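Right, August reporting season thread! I have my coffee, my spreadsheet and far too many tabs open, so let's go 🧵

First up, Flullwood. Revenue came in at $2,115 million against $1,551 million last year and I had to read that line twice! Most of the jump is the warehouse business they bought in the first half, so don't go calling it organic growth, but the old stores grew too.

What I really like is the cash. Operating cash flow covered the dividend AND the new distribution centre, with a bit left over to pay down debt. I've been whingeing about their borrowings for ages, so credit where it's due.
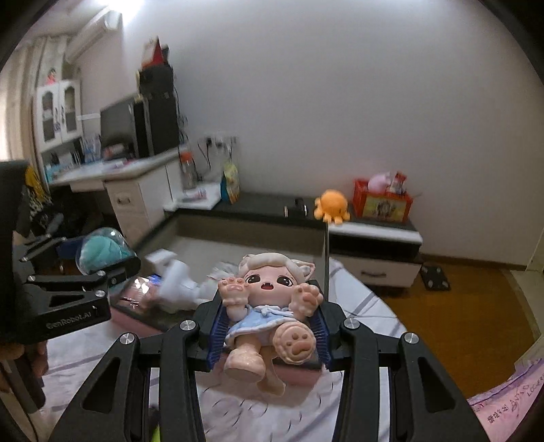

Small Caps Reading Club

Next, Clillavetti. Smaller and messier, and a lot more fun to read. They closed 13 shops and still have 180 left, and margins went up. Go to the segment note near the back of the report, it's much clearer than the slides.

One grumble: the lease costs are split over two tables that don't line up. Took me most of my lunch break to reconcile them (if anybody has a neater way, please reply!)

Lagman is the one I got wrong. I thought the bad debts would keep climbing and they fell in both halves. Provisions are still $313 million, which looks cautious to me, and I'm quite happy with cautious in a lender.

I don't own Lagman. I do hold a small parcel of Flullwood, so factor that in when I get excited about it. None of this is advice, just me enjoying annual reports a bit too much.

Fidusden reports at 8.30 tomorrow morning. I'll be looking at client outflows first, then fees, then whatever they've tucked into "other". Back with a new thread once I've read the whole thing!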